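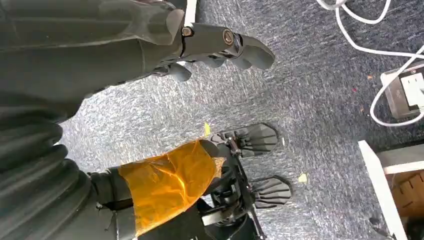 Rorow floor pickup: what we bought, what we're buying next

Hello! If you've landed in this folder you're either after the data or you're trying to work out how much money a project like this eats. I've tried to cover both, with more on the money because that's what people keep emailing me about. I'm Sunita Alcantara, I look after the kit list and the spreadsheet, and Soledad Okafor looks after everything that moves.

What's in the folder

There are 287 recordings of two arms working low over a carpeted floor, clearing up small bits of litter (paper scraps mostly). Each recording has wrist video, joint positions for both arms and a one-line text label. The labels were typed by Soledad and me, so expect "scrap" and "paper bit" to mean the same thing. I'll tidy them up in January if the arms leave me any time.

episodes/ has the recordings, one folder each
labels.csv has the text labels
kit.csv has every purchase, with the supplier and what we paid
wishlist.csv is the stuff we haven't bought, in the order I'd buy it

What it cost

The big line is the second arm, 2990 pounds from Villanueva, delivered, without a hand. Please read that last bit twice, I didn't! The quote page showed an arm with a gripper on it and I budgeted for an arm with a gripper on it. We ended up moving money out of the travel line to cover the hand, and our trip to see the Stuline people has been put off till next year.

Sleeves were the nice surprise. A fabric sleeve costs 40 pounds, goes on in a few minutes and keeps fluff and stray cables away from the joints. The ribbed bellows covers look smarter and I do like them, but they take longer to order and you have to know your exact diameter before you do. If you're starting out, get the fabric ones and spend the difference on finger pads.

Finger pads! Put far more in the budget than you think. For floor work the fingers spend all day brushing against carpet, and ridged pads lose their grip on thin paper once the grooves get clogged up. We've gone through 14 pads so far. Grila sell them in pairs and postage is the same for one pair or ten, so order in bulk.

Tape is in kit.csv as well, under "sundries", and it's a bigger number than I'd like. We use it on the wrists. Buy the decent stuff.

Things I'd plan for before ordering

Sockets. Count your plugs before the arms arrive, then add the laptop, the chargers and whatever else lives in that room. Floor outlets are handy until the arm's reach takes in the cables, so measure from the base and mark the floor.

Matching hands or not. Our two hands are different, which was a budget decision. It means two sets of spares, two calibration routines and a fair bit of grumbling from Soledad. On the plus side we can compare them on the same job. If I had the money again I'd buy two the same and rent the odd one for a month.

Lead times. Villanueva were quick with the arm and slow with the bolts. Ask about small parts separately and get the answer in writing.

Floor space. Shelving near the work area is fine for storing boxes, but leave room to get round the back of both arms with a screwdriver.

Next on the list

1. A second set of sleeves, so one can go in the wash
2. Spare linkages for the black-framed hand
3. A proper cable cover for the floor
4. A matching hand, if the Rorow money is renewed

Known problems with the data

The carpet is speckled, and very small scraps can be hard to pick out from the flecks, so check the video before trusting a label that says the floor is clear. All the floor recordings are from one room. We haven't got any on hard floors yet, and I wouldn't use these to decide whether a hand will cope with lino.

Using it

Take what you like for research or teaching, and please mention Rorow if you publish. The prices in kit.csv are what we paid, so get your own quotes before you put anything in front of a finance office. Corrections to me, questions about the arms to Soledad.

Last edited Sunday, November 9, 2025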